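Como preparar as frases de treino de um chatbot de atendimento

Publicado em 19 de maio de 2020, por Gunārs Siliņa

Um chatbot responde bem quando foi treinado com frases parecidas com as que os clientes escrevem. Este tutorial mostra como montar esse conjunto de frases no Tipoki, mas os passos servem para qualquer plataforma que trabalhe com intenções e entidades. É preciso ter acesso de editor ao projeto e um arquivo com conversas antigas do atendimento.

Passo 1. Exporte as conversas

No painel, abra Histórico, escolha o período e clique em Exportar CSV. Para este tutorial usei as conversas de fevereiro da Arneck, que vende peças de reposição pela internet. O arquivo veio com 3.948 mensagens. Apague as colunas de nome, e-mail e telefone antes de salvar uma cópia no computador.

Fique só com a primeira mensagem de cada cliente. As seguintes dependem do que o atendente respondeu e confundem o classificador.

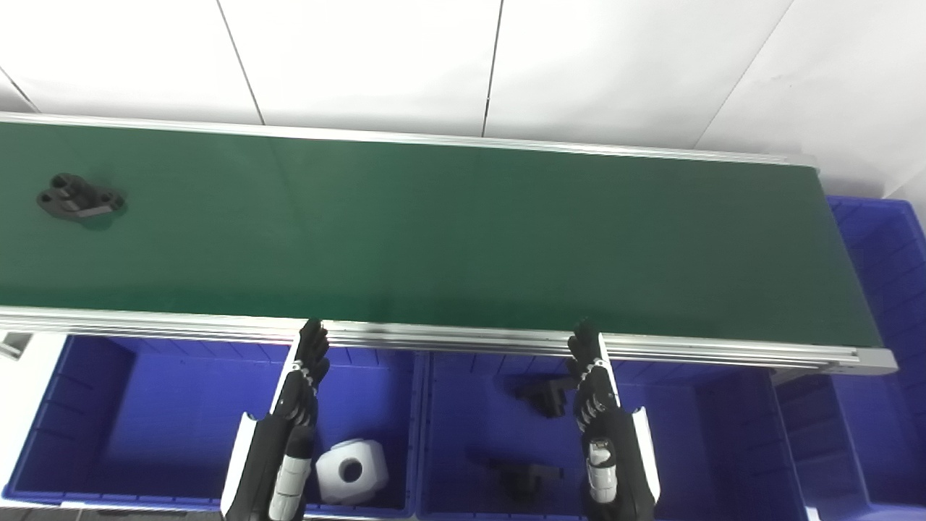

Depois remova saudações isoladas ("oi", "bom dia") e mensagens repetidas palavra por palavra. Não corrija erros de digitação. Se o cliente escreveu "cade meu pedido", sem acento e sem ponto de interrogação, a frase entra assim mesmo.

Passo 2. Agrupe por intenção

Crie uma coluna chamada intencao e leia as mensagens uma a uma. Dê a cada intenção um nome curto, com verbo: rastrear_pedido, trocar_peca, pedir_nota_fiscal. Evite nomes como duvidas ou outros, que acabam recebendo de tudo.

Quando duas intenções levam à mesma resposta, junte-as. No caso da Arneck, "quando chega" e "onde está" tinham sido separadas, e as duas terminavam no link de rastreio. Se a resposta muda, mantenha separado, mesmo que as frases sejam parecidas.

Passo 3. Marque as entidades

Entidade é o dado que o bot precisa retirar da frase: número do pedido, código da peça, cidade. Selecione o trecho com o mouse e escolha o tipo na lista. Marque sempre o mesmo pedaço. Em "pedido 58", por exemplo, marque apenas 58, em todas as frases.

Passo 4. Separe as frases de teste

Antes de importar, tire uma parte das frases de cada intenção e guarde em outro arquivo. Elas não podem aparecer no treino. Importe o restante em Treino > Carregar arquivo, com codificação UTF-8, e clique em Treinar.
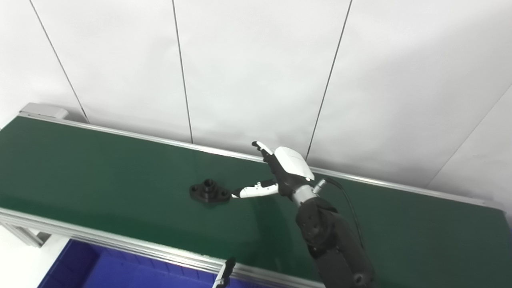

Esteira verde com perfis de alumínio, diante de uma parede branca.

Passo 5. Teste e ajuste

Carregue o arquivo de teste e abra a matriz de confusão. As linhas são as intenções corretas e as colunas, as que o bot escolheu. Procure os números altos fora da diagonal. No primeiro teste, trocar_peca e devolver_peca se misturavam bastante. Reescrevi 2 frases ambíguas, acrescentei exemplos novos e treinei de novo. O acerto subiu para 97%.

Se o arquivo for recusado na importação, verifique o separador. O Tipoki aceita vírgula, e planilhas em português costumam salvar com ponto e vírgula.

Repita a exportação a cada mês, filtrando pelas mensagens que o bot não entendeu.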